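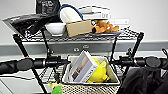

Section 6. Setting Up the Stumden Adoption Kennel Display

6.1 Before you start

The Stumden display mounts on the outside of a kennel door and shows the animal's name, intake number, diet notes and adoption status. It takes its information from the shelter's records over the local network. One display serves one kennel. Runs joined by an open guillotine door count as one kennel if the same animals use both sides.

You will need:

- the display unit and its door bracket
- the four bracket screws and the hex key from the parts bag
- the network name and password for the kennel building
- a staff login with the Edit Kennels permission
- the kennel list, as entered in Section 4

Move the animal to another run before mounting the bracket. The display can be configured later with the animal in place.

CAUTION: Do not mount the display on the inside of a kennel door. The housing resists splashing but is not chew-proof. The battery inside is dangerous if punctured.

6.2 Mounting the bracket

1. Choose a position on the hinge side of the door. The latch side must stay clear for leashes and slip leads.

2. Hold the bracket against the door with the arrow pointing up. On mesh doors, place the backing plate on the kennel side with its rounded edges facing the animal.

3. Insert the four screws from the front and tighten them by hand in a diagonal order.

4. Finish with the hex key. Stop when the rubber pad begins to flatten. Further tightening will bend the mesh.

5. Open and close the door fully. The bracket must not touch the frame, the neighboring door or the drain cover.

6. Slide the display down into the bracket until it clicks.

NOTE: Solid doors of the Pima type have a raised center panel. Use the long screws and leave out the backing plate.

6.3 Connecting to the network

1. Press and hold the side button until the setup screen appears.

2. Select Network, then select the kennel building's network from the list. The display does not support networks that open a sign-in page.

3. Enter the password. Capital letters matter.

4. Wait for the Connected message. The first connection may include a software update, during which the screen goes blank and the side light blinks. Do not remove the display from its bracket until the light is steady.

If the connection fails, check that the display is within 40 feet of an access point. Concrete block walls and steel doors shorten the usable range, and isolation rooms often need an access point of their own.

6.4 Assigning a kennel

1. On the office computer, open Kennels and select Add Display.

2. Type the display number printed on the lower edge of the housing.

3. Choose the kennel from the list. A kennel that already has a display is shown in gray and cannot be chosen.

4. Select Save. The display shows the kennel number first and the animal's record shortly after.

5. Walk to the kennel and compare the intake number on the screen with the number on the animal's collar tag. Do this for every display, including those set up in a batch.

WARNING: Do not rely on the display alone when giving medication. Check the collar tag and the treatment sheet each time.

For pairs and litters, the display rotates through the records one at a time. It can hold 6 records for one kennel. Larger litters should be entered as a group record (see Section 4).

6.5 Choosing what visitors see

Each display has a public view and a staff view. The public view is on by default. To open the staff view, tap the screen twice and enter the staff code. The display returns to the public view when it has not been touched for a short time.

The following fields are hidden from the public view unless you turn them on:

- bite history
- stray hold end date
- name of the previous owner
- medical notes

Previous owner details should stay hidden in all cases. Local rules on showing bite history differ, so ask your shelter manager before changing that setting.

The Kinoshita color band can be turned on under Appearance. It places a green, yellow or red strip along the top of the screen to match the handling level in the animal's record. The strip stays gray if no handling level has been entered - treat gray as red until an assessment is complete.

6.6 Cleaning

Wipe the display with a damp cloth and a disinfectant approved for your kennel surfaces. Spray the cloth, never the screen. Remove the display from its bracket before hosing or pressure washing the run.

6.7 Messages during setup

Code 535: The display number is already in use. Release it under Kennels, then repeat 6.4.

No Record: The kennel is marked empty. Assign an animal or ignore the message.

Clock Error: The Drondommont time server cannot be reached. Set the time by hand under Network, Advanced.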